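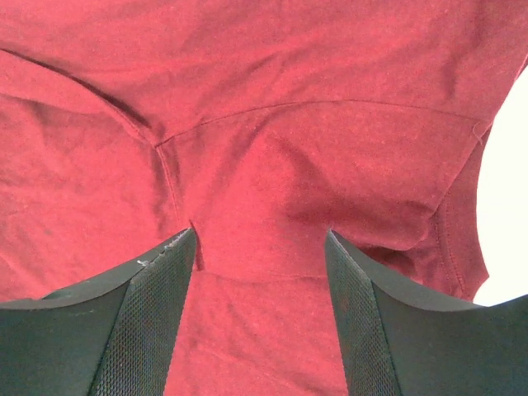 The Ovholm garment handling program gathers demonstrations from which a learning system is trained to pick up, spread and fold everyday clothing. Each demonstration is recorded by an operator who guides the arm through one task from start to finish. Wrist views are kept at full detail, so that features such as the Y-shaped meeting of two seams on a red T-shirt, or the small fold beside the tip of the left finger, remain available to the system during training.

How many demonstrations are needed?
The target for the first release is 3,000. As of 27 March 2025, 834 have been accepted.

What counts as one demonstration?
One garment, one task and one continuous recording. Pauses are permitted. Restarts are not — a restarted attempt must be filed as a new recording.

Are failed grasps discarded?
No. A missed or dropped grasp is kept if the operator recovers and completes the task. Recordings that end without completion are labeled and stored separately.

Should garments be cleaned of lint before use?
No. Worn and pilled fabric is accepted. Grip pads should be wiped between sessions.

Who reviews the recordings?
Review is carried out at the Mocanu site under Despina Rusu. Operators may not review their own work.

May partner institutions use the data?
Yes, under a signed agreement. The second collection period opens in July, and requests should be sent to the program office before then.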